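Yesterday I finished season nine of Trundier, and I am still a little angry with the last episode. For two months they showed us Rigoberto Usuga as the calm one in the house – then he left the dinner before the soup and did not come back.

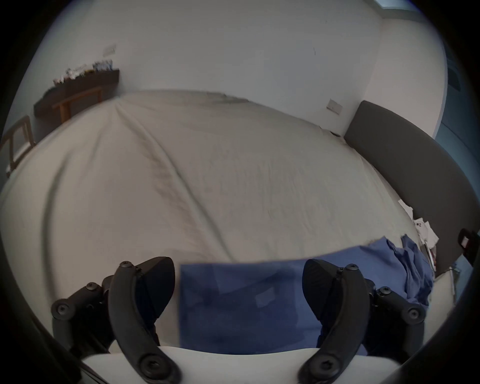 My cousin says he will return for the reunion in June. I hope so. Jonas Steiner should also explain the letter, which he read so slowly that I made tea in the middle. Next week I start Pirnidside, 54 episodes, please no spoilers.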